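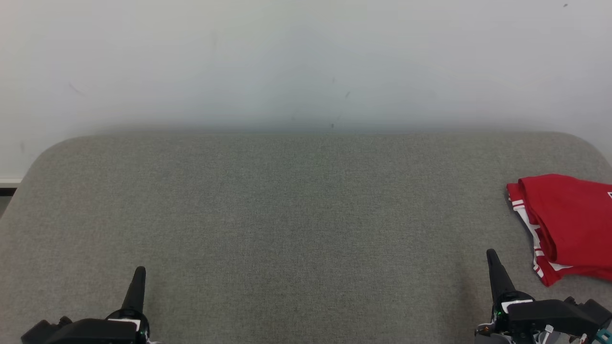 What surfaces can I use Pritton wall paint on?
Plaster, plasterboard, lining paper and previously painted walls, as long as they are clean, dry and sound.

Pritton Interior Matt
Water-based emulsion for walls and ceilings
Made by Ondbridge

Pritton is a washable matt for living rooms, bedrooms, halls and offices. It goes on by brush, roller or airless spray. For kitchens and bathrooms use Sima, our moisture-resistant finish.

Sizes: 2.5 litres, 5 litres, 10 litres
Coverage: 13 square metres per litre on smooth, sealed surfaces
Touch dry: two hours
Recoat: after four hours
Coats: two
Scrub test: 4,000 cycles
Clean up: warm water and soap

Preparation
Fill cracks and holes, let the filler harden and sand flush. Wash off grease. New plaster needs a mist coat first, thinned with up to one part water to four parts paint. Stains from smoke or old leaks should be sealed with Onia primer or they will come back through.

Colours
Stocked in white and 47 ready-mixed shades. A further 1,027 can be tinted at the trade counter while you wait. Tinted paint can't be returned.

Storage
Keep the lid tight and protect from frost. Stir well before use.

Trade accounts and bulk orders: ask for Henk Michiels.

Prices valid from August 1, 2022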